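2018-05-18

Read the Skiker sleep booklet over breakfast. It claims that going to bed at the same hour every night will change my life in 6 weeks. My life was changed in February by a boiler, so I know what that feels like, and I doubt a bedtime can match it. 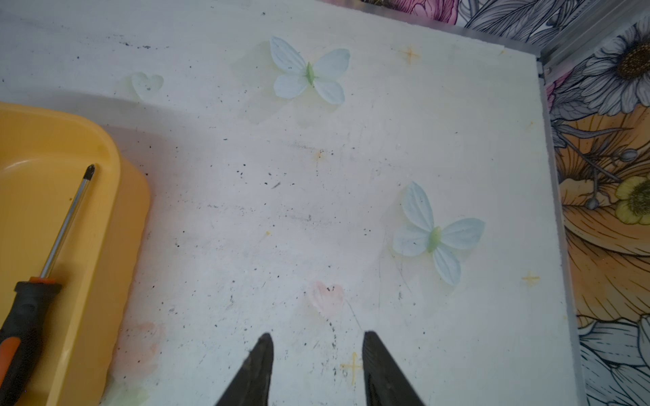 The booklet has a chapter on decluttering the mind, which I read twice and still couldn't put into practice. You are meant to picture your worries and set them down one by one. I tried a yellow tray with a raised rim, and every worry stayed exactly where it was — in my head, at ten past three.

Tried the Rodum tea as well. Tastes of hay. Slept 2 hours, woke, read, slept again.

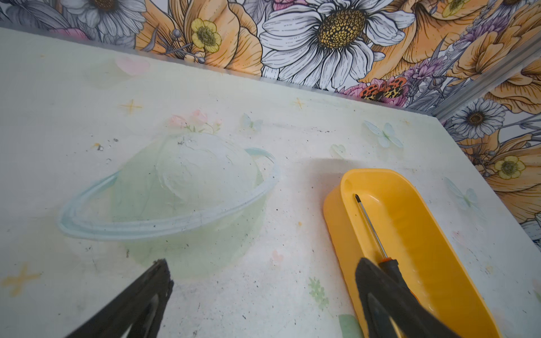

*Ringed planet, flowers on top, screwdriver in the tray.*

The Marchetti pillow costs 69 pounds and the leaflet says 2,534 people were asked about it. Asked what? It doesn't say. I'd like to see the question before I admire the answer.
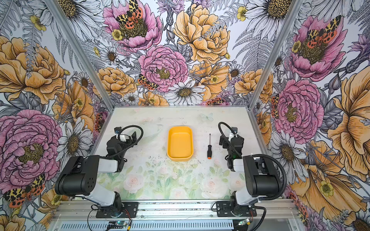
I did cut out the afternoon coffee, and I suppose I'm a little less jumpy for it, though the evenings are lighter and that may be all it is. The booklet also wants the bedroom plain. I can't see that wallpaper makes any difference. Flowers on every wall like those would bother me less than the bin lorry does.

Fereo have a forum for people who keep sleep diaries. Looked in before bed, against the rules.

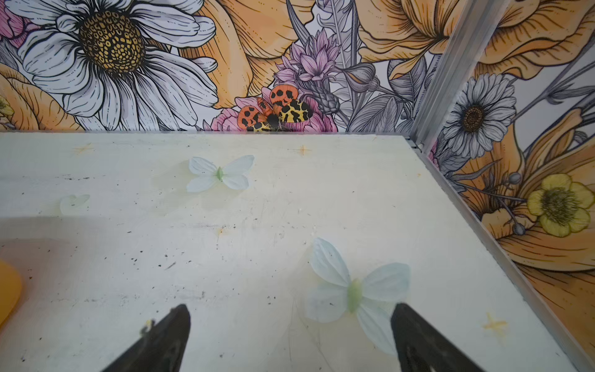 Someone called Mothwing had written that the diary itself was keeping them awake, and they had slept better the week they lost the pen. I'm inclined to believe that one. Bed at eleven, lamp off, booklet under the chair.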